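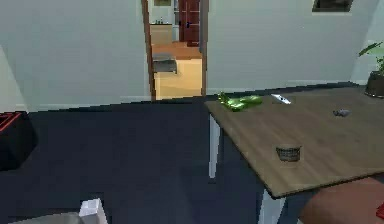 *Tischszene aus der Simulation, Durchgang zum Nebenraum offen.*

Seit Februar läuft bei mir die Aufgabe »Tisch abräumen« in der Simulation. Vorgabe: Alles, was auf dem Tisch liegt, wird einzeln gegriffen, durch die Tür getragen und im Nebenraum auf der niedrigen Ablage an der hinteren Wand abgestellt. Für einen Menschen eine Sache von zwei Minuten. Der Planer heißt intern Dudek, die Greifkomponente Gralla, beide stammen noch aus dem Projekt Brundumstead und wurden für diesen Zweck kaum verändert.

## Ergebnisse

Insgesamt 3.403 Episoden, verteilt auf 50 Startanordnungen. Als Erfolg zählt nur eine vollständig geräumte Tischplatte ohne heruntergefallenes Objekt. Teilerfolge werden protokolliert, gehen aber nicht in die Quote ein. Nach dieser Zählweise gelingen 9 Prozent.

Das klingt schlechter als erwartet, passt aber zu den Einzelwerten. Bei mehreren Objekten multiplizieren sich die Fehlerwahrscheinlichkeiten, und der Weg durch die Tür kommt bei jedem Gang neu hinzu. Wer nur den einzelnen Griff auswertet, bekommt Zahlen, mit denen sich ein hübsches Video machen lässt.

## Wo es scheitert

**Flache Objekte.** Das kleine weiße Rechteck nahe der Hinterkante ist der schwierigste Fall. Zwei Backen von oben finden an einem flachen Quader wenig Höhe. Brauchbar wäre Schieben bis über die Kante und dann seitlich greifen. Gralla beherrscht das Schieben, Dudek plant es aber nicht als eigenen Schritt ein und wiederholt stattdessen den Griff von oben, bis das Zeitlimit erreicht ist.

**Glänzende Oberflächen.** Beim länglichen grünen Objekt schwankt die Schätzung der Lage. Die Glanzlichter wandern mit dem Blickwinkel, die Segmentierung zerfällt dann in zwei Teile. Gegriffen wird in solchen Fällen der größere Teil, also außerhalb des Schwerpunkts. Das Objekt dreht sich beim Anheben weg.

**Der geflochtene kleine Behälter.** Hier hatte ich Probleme erwartet, es gibt kaum welche. Er steht aufrecht, ist zylindrisch und lässt sich von jeder Seite anfahren. Ob das mit echtem Geflecht ebenso gilt, sagt die Simulation nicht: Das Kontaktmodell behandelt ihn als starren Körper.

**Die Schwelle.** Der Boden wechselt im Durchgang von dunklem Teppich auf hellen Holzboden. Die Belichtungsregelung braucht nach dem Übergang einige Bilder, in dieser Zeit liefert die Lokalisierung nichts Verwertbares. Dazu steht gleich hinter der Schwelle eine graue Bank oder ein Hocker. Dudek umfährt sie zuverlässig, wenn sie rechtzeitig in der Karte ist. Ist sie es nicht, endet die Episode dort.

## Übertragbarkeit

Am Prüfstand in Stustden haben wir denselben Ablauf mit einem realen Arm auf fahrbarer Basis nachgestellt, 100 Durchgänge, vereinfachte Möblierung. Die Rangfolge der Fehler blieb gleich, nur die Schwelle rückte nach oben. Teppichkanten geben nach, Räder rutschen durch, und die Odometrie liegt danach bis zu neun Zentimeter daneben. Für einen Griff an der Tischkante ist das zu viel.

Können Maschinen also schon einen Tisch abräumen? Mit bekannten Objekten, fester Basis und ohne Raumwechsel: ja, langsam. In einer normalen Wohnung derzeit nicht. Im Betrieb sieht es günstiger aus, solange jemand die Teile vorsortiert anliefert. Damit ist ein guter Teil der Arbeit allerdings schon getan.

## Offen

- Schieben als planbare Aktion in Dudek aufnehmen
- Belichtung vor der Tür einfrieren, nach dem Übergang neu einmessen
- Abbruch nach dem dritten gleichartigen Fehlgriff
- Startanordnungen mit teilweise verdeckten Objekten ergänzen

Der nächste Lauf startet am Dienstag, zunächst nur mit der geänderten Belichtung.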